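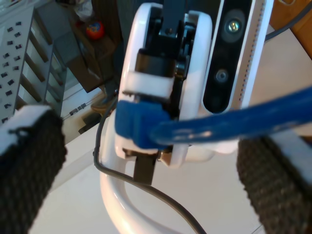

Blue cable, plug end. White shelving behind.

26th November
Rack, Kashyap room. Me in the morning, Modupe Anozie after lunch.

Started on the slow transfer business again. Modupe's position is that the blue lead is bad. Mine is that everyone blames the lead because a lead is cheap and you can swap it without reading anything. I've written down what we did so the next person doesn't have to take either of us at our word.

Background for whoever opens this later. Copies from the server to the bench machine have been crawling on and off for weeks. The Bilonum dashboard says the link is healthy. It has a green tick next to it, and I have asked what the green tick measures, and the answer is that it goes green when the switch answers. So it would be green with a damp shoelace in the port as long as somebody could still reach the switch from the other side. I am ignoring the green tick from here on and would ask others to do the same.

The lead is one of the Famotico batch. The bag has "tested" printed on it and doesn't say tested for what. Continuity, I'd guess. Continuity tells you all the wires get to the other end in the right order. It doesn't tell you whether the pairs were untwisted too far back at the plug, or whether the latch holds when the weight of the cable is on it. I'm not saying the batch is rubbish. I'm saying a word on a bag isn't a measurement.

Step one, link speed. Negotiated at 1000, full duplex, both ends agree. Modupe took this as a point against her theory. I don't think it is, much. A marginal lead can come up at full speed and then drop things when it's leaned on. Logged the error counters before touching anything, then cleared them.

Step two, one long copy, large file, nothing else running that we knew of. Settled at roughly 529 megabits a second, with dips. Not a disaster, but not what a link that says 1000 should be doing with one file and nobody else on it. Error counters at the end of the run: zero at the switch, zero at the server. That's the interesting bit. If the lead was chewing up frames I'd expect to see it there. Modupe says the counters could be lying. They could. Everything in this room could be lying, but I'd like a reason to pick on that one.

Step three, same copy with a lead out of the old drawer. Grey, no markings, older than anyone's employment here. Same sort of speed, same dips. I ran it three times because one run proves nothing and two runs proves you got bored. Then the blue lead back in for another three. Couldn't tell the sets apart with the labels covered up, and I had Modupe shuffle the printouts so I wasn't kidding myself.

So I'm calling the lead not guilty on this evidence. Not "good". Not guilty.
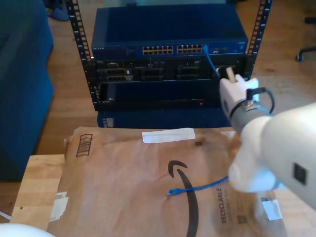
Ports next, because the other popular theory is that one port on the switch is dodgy. This one comes from Yaqin Zou, who remembers a port on the last switch that only worked if you held the plug up with a finger. Different switch, so I don't see how the memory carries over, but it's a quick thing to rule out. The blue lead goes in at the far right end of the right-hand block on the Netgear, which does mean it's the last ordinary port before the little uplink pair, and if you were going to knock a plug with your sleeve it would be that one. It also curves down and off to the right from there, with no guide or tie to take the weight. I'd sooner believe in a plug being dragged on than in a port going off by itself.

Moved the lead one port left, then over to the left block, then back. No change in speed at any of them. Wiggled the plug in each, gently, while a copy was running. The link didn't drop. Yaqin can have the dodgy port theory back when there's something to support it.

Side note on the red light on the lower front of the server. I've been told it's a fault light, told it's disk activity, and told it has always been like that. Three people, three answers, and the third one isn't an answer. The manual is supposed to be in the Jasow folder. What is in the Jasow folder is the manual for the previous server and a pizza menu. I've put down "red, meaning unknown" and I'd like it left at that until somebody finds the right page. Please don't write "fine" next to it.

What I think is going on, with not much confidence: the disks. A single big file from that server, after a long spell of nobody doing any housekeeping on it, with a backup job that starts whenever it feels like it. The dips in the copy look regular to me on the plot. Modupe says I'm seeing patterns in noise, and that's a fair thing to say about somebody squinting at a printout before morning tea. We can settle it by running a memory to memory test with no disk in the path. If that sits up near full speed then the network is off the hook altogether and we can all stop buying cables.

Modupe, afternoon, in her words as near as I can get them: tried the memory to memory test for four minutes, looked much better, then the bench machine decided to install updates and the numbers after that are no use. She thinks four minutes is enough. I don't. It's a good sign and I'd put money on it going the same way next time, but the fault comes and goes, and a short good run is exactly what an intermittent fault gives you when you're hoping for one. We've agreed to do a proper long one with the updates switched off first.

On the question of ordering a new box of leads, which has come up again: no, or at least not out of this budget line and not on this evidence. The quote has the word "premium" in it twice. If we do want to spend a bit, I'd rather have a horizontal cable guide for the front of the rack, so the switch leads aren't hanging off their own plugs, and a roll of decent labels. The last labels went brown and slid off over summer. I found one stuck to the bottom of my boot in January and still don't know which cable it belonged to.

Also asked whether we should swap the switch "while we're at it". While we're at what? Everything we tested on it today behaved.

To do
Long memory to memory run, updates off, both directions. Modupe.
Find out when the backup job runs, from the job itself and not from whoever set it up. Me.
Correct server manual into the Jasow folder, old one out. Yaqin, who says she knows where it is.
Read the disk health report in full. Not the summary page.
Label both ends of the blue lead. Same name at each end this time.
Ask Bilonum whether the tick can be made to depend on throughput, or failing that whether it can be some colour other than green.

Left the blue lead in its original port, far right of the right-hand block, counters cleared at the end of the day. If you move it, write it down in here with the time. If the counters have gone up when I next look and there's no entry, I'll be assuming somebody moved it.

Added later, different pen: Yaqin's manual is for the right make and the wrong model. Red light still unknown.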